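Third week of August and the garden has finally given up pretending. Tomatoes, split mostly. Beans like rope. I took the early bus to Follden for jars -- 339 bus, always late, always hot -- and the shop had put them up again. Came home with 6. Should of bought more.

Anyway, chutney. Everyone in our house says they like it and then reaches for the red bottle. 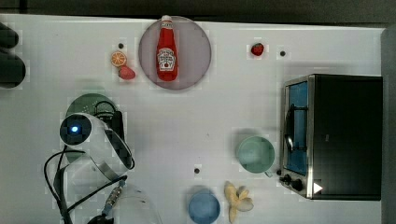 *The competition, on a grey plate.*

I don't mind ketchup. Grew up on it. But I've got a crate of green tomatoes going soft by the back door and a recipe from Wilfredo Marquez at the Torkance allotments that wants five hours on a low heat. Five! Windows open, everything you own smells of vinegar for days.

Tried to rush it last year. Turned the heat up, went to answer the phone, burnt the lot. Still a black ring on teh big pan.
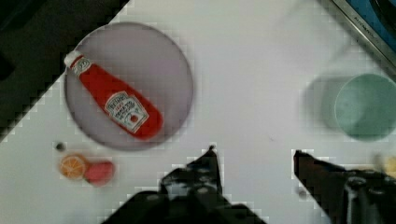 So slow this time. Onions first, then brown sugar, less than he says. No sultanas -- I know, I know. Bit of ginger if there's any left in the drawer.

Two jars are promised to my sister in Darville already and one goes back to Wilfredo, who will say it needs sultanas. Rest are staying in the cupboard till November at least.

Right, bus pass has run out and the onions want doing. More when it's in jars.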